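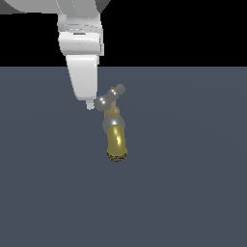 Skutano 阀门操作仿真套件:产品说明与安全通告

适用范围:Skutano 仿真套件全部桌面授权及机房授权用户
发布单位:Notska 自动化产品部
关联硬件:Bilton 系列末端执行器、Coşkun 腕部力矩传感模块

一、产品概述

Skutano 阀门操作仿真套件用于机械臂旋转类任务的离线编程、策略训练及验收前检查。套件提供机械臂模型、末端执行器模型和一组带手柄的水阀与龙头模型,支持手柄接近、接触、转动和脱离四个阶段的单独调试。龙头模型的手柄为十字形,端部为球状结构,阀杆、球形接头与出水管分别建模,可独立设置转动阻尼与限位角度。

套件随附174个预置任务,用户可在任务编辑器中修改手柄初始角度、龙头安装位置以及指尖起始位置。任务结果以日志形式输出,包含关节力矩、接触力、手柄转角及超限事件。

二、通告事由

本部门在一月收到一起现场故障报告。用户将仿真中验收通过的手柄转动程序下载至实体工作站,程序在首次低速运行时正常,切换至标准速度后,指尖在手柄球端内侧滑脱,随后楔入手柄与阀杆之间。控制器继续执行转动指令,腕部力矩上升并触发硬件急停。龙头阀杆弯曲,末端执行器指尖断裂,未造成人员受伤。

用户方现场负责人 Kadir Karaca 已按规定保留控制器日志和受损部件,并将全部资料移交本部门。

三、原因分析

调查工作由 Necati Ağca 负责,仿真复现由 Hülya Özkan 完成。复现使用与现场相同的任务文件,共运行2,482次。在默认参数下,所有运行均未出现超限事件;将接触模型改为精细模式后,滑脱现象可稳定重现。经分析,确认以下三项原因。

1. 碰撞外形过度简化。旧版龙头模型以单一凸包代替十字手柄的碰撞外形,各球端之间的凹陷区域在计算中被视为实体。指尖在仿真中无法进入该区域,楔入风险因此未被检出。

2. 指尖摩擦系数取值偏高。默认值按全新橡胶包覆指尖设定,现场使用的是无包覆的硬质指尖,实际摩擦力明显低于仿真值。

3. 力矩监视未在转动阶段启用。任务模板仅在接近阶段和接触阶段检查腕部力矩,转动阶段的监视项默认关闭。该项设置在导出时一并写入控制器程序。

上述第三项属于安全相关缺陷。第一项和第二项影响仿真结果的可信程度,单独出现时不改变控制器的保护功能。

四、受影响版本

Skutano 第9版之前的全部版本均受影响。使用旧版导出、并已在实体设备上运行的程序,同样属于受影响范围,升级软件本身不会修改已经下载至控制器的程序。

仅将套件用于教学演示或离线训练、未连接实体设备的用户,可继续使用旧版,但不得将旧版产生的任务结果作为设备验收依据。

五、用户应采取的措施

1. 立即停止以标准速度运行由旧版导出的转动类程序。确需运行的,应将控制器切换至手动降速模式,并由持证人员在防护区外操作。

2. 安装第9版,重新打开原任务文件。软件将提示替换龙头碰撞模型,应选择“全部替换”。选择“保留原模型”的任务将被标记为未验证,且不能导出。

3. 在“末端执行器”页面核对指尖材料。材料栏为空的,系统按硬质无包覆指尖计算。

4. 在“监视”页面确认接近、接触、转动、脱离四个阶段的力矩监视均处于启用状态,并根据所用龙头或阀门的允许扭矩填写上限。

5. 对每个任务重新执行不少于600次的随机起始位置检验。检验报告应与程序文件一并归档。

6. 重新导出并下载程序,先以降速模式完成一次完整动作,再恢复标准速度。

六、第9版的主要变更

碰撞模型:十字手柄按各球端、中心部分和阀杆分段建模,保留其间的凹陷区域。
接触计算:精细模式改为默认设置,单次运行时间相应增加。
力矩监视:四个阶段强制启用,关闭任一项须输入管理员口令,并记入日志。
滑脱识别:手柄转角与腕部转角之差超过设定值时,程序停止转动并沿接近方向退出。
导出检查:存在未验证任务时禁止导出,导出文件附带版本标识。

滑脱识别功能依赖手柄转角数据。实体设备未配备转角测量手段时,该功能仅在仿真中有效,现场保护仍应以腕部力矩上限和硬件急停为准。

七、使用限制

本套件的仿真结果不能替代现场风险评估。龙头模型不计算水压、密封件老化和阀杆锈蚀对转动阻力的影响,用户应在任务参数中另行设置阻尼裕量。仿真画面中指尖与手柄的相对位置仅供观察,是否发生接触应以日志中的接触力记录为准。

涉及高温介质、有毒介质或带压管路的阀门操作,不在本套件的适用范围之内。

八、备件与技术支持

受损指尖可凭故障报告申请更换。申请时应提供设备序列号、控制器日志、任务文件及受损部件照片,不得自行打磨或粘接后继续使用。腕部力矩传感模块在急停事件后应重新标定,标定未完成前不得恢复自动运行。

技术咨询由 Gönül Ertürk 负责,安全事项及停机申报由 Nevzat Toprak 负责。远程指导时段为每周四下午,需提前通过用户门户提交任务文件。涉及人员受伤或设备持续失控的事件不受上述时段限制,应在现场断电并完成隔离后立即报告。

本通告随第9版安装包一并提供,设备管理部门应将其存入相应工作站的安全档案。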